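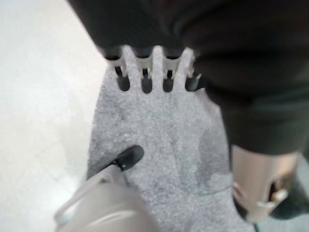
Flerside opened its doors to the public on 2025-04-01, and 116 visitors were shown how the Nultik laboratory teaches robot arms to handle cloth. The institution has held an open day every year since it moved to the former mill at Zabala, but this was the first at which the arms were worked in front of guests.

Fabric remains a hard material for machines. It folds, slips and changes shape at the lightest touch, and a grip that suits one piece may fail on the next. Kalevi Sjöberg, head of the laboratory, told visitors that his staff had recorded 1567 handling trials since January. Each is reviewed by a member of staff before it is used in training.

Guests were received in groups and could put questions to the operators between runs. Many asked about speed. Mr Sjöberg replied that careful contact came first, and that faster work would be considered at a later stage.

The laboratory has 2 further demonstrations planned at its Poto site. Places must be booked in advance through the Flerside visitor office.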